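Rerna Home Help > Floors

Getting tape marks off wood-look flooring

odukoya70
Hi all! We moved in back in April, and the gray-brown floor in our spare room still has a tacky strip near the baseboard where somebody taped down a rug (not us, I promise). Soap and water just smears it around.

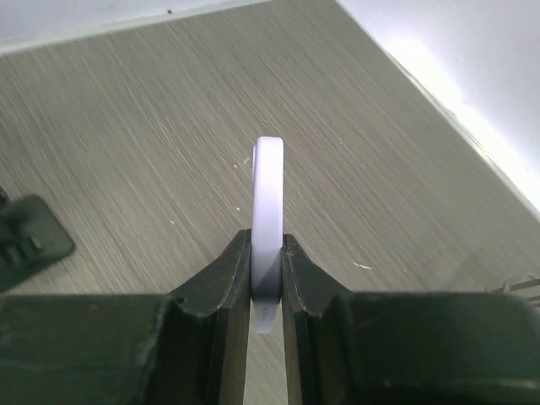 Will a hair dryer loosen old tape glue? On low it usually softens enough to lift with a plastic card, so go slowly and keep the dryer moving.

wamitz_porch
What the last person said, and then a drop of dish soap on a soft rag, wiped along the grain. Took me a whole evening, but I had the radio on, so no complaints!

pinecone232
Sandpaper, 400 grit. Worked on mine.

Related
Crumbs along the baseboard
Rug pads for smooth floors

Contact | © Zullmont | Back to top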